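How a Two-Handed Robot Gets Ready for Work

At the Britell workshop there is a robot named Ekpo. It has two arms and two hands, and each hand has fingers that bend in several places, the way yours do. Its job is to pick things up and put them where they belong. Before it can do that job, people have to set it up.

Nassoro Makori is the technician who looks after Ekpo. A technician is a person who keeps machines running. He starts every morning with the same list.

Checking the joints

A joint is a place where something bends. Your elbow is a joint, and so is each knuckle. In a robot, every joint has a sensor that tells the computer how far it is bent. Nassoro asks Ekpo to open and close its hands slowly. If a finger stops too early, the computer shows him which joint to look at. Sometimes a screw needs tightening. Sometimes a bit of dust has to be cleaned out.

Finding zero

Next, the robot has to find zero. Think about a ruler. If you start measuring from the wrong end of it, all your answers come out wrong. A robot's joints have a starting point too, and it is called zero. Ekpo moves each joint to zero and the computer saves the number. This is called calibration (say it like this: kal-uh-BRAY-shun).

Setting the grip

An egg and a brick need different kinds of holding. Nassoro sets how hard the fingers are allowed to squeeze. Too little, and the object slips. Too much, and it could crack. He starts with a gentle squeeze and adds a little more each time.

Practicing on a computer

When Ekpo has a new job to learn, it doesn't start with the real hands. Nassoro uses a program called Lorkance that makes a pretend robot on a screen. This is a simulation. It is a bit like a video game, except that the computer works out how heavy things are and how they slide or tip over. If the pretend robot drops something, there is nothing to sweep up.

For one job, the pretend robot practiced 1000 times. It got the job wrong 343 times, and Nassoro used those mistakes to change the instructions. Practicing that much with the real hands would have taken weeks and worn out the joints.

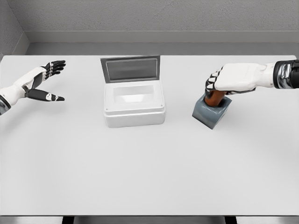

A practice run on the computer. One hand holds the brown handle of a gray block, and the other is open beside a white box with its lid up.

After the simulation, the same instructions are sent to the real robot. The first tries are always slow. Nassoro stands next to a red stop button, and if an arm goes the wrong way, he presses it and the robot stops moving.

Looking after the hands

Hands wear out faster than any other part of Ekpo. After 92 hours of work, Nassoro wipes the fingers clean and checks the wires at the wrists. Worn finger parts come off and new ones go on. Then the robot has to find zero again, even if only one finger was changed.

Words to know

Calibration: setting a machine so that its measurements are right.
Joint: a place where something bends.
Sensor: a part that measures something and tells the computer.
Simulation: a pretend version of something, made on a computer.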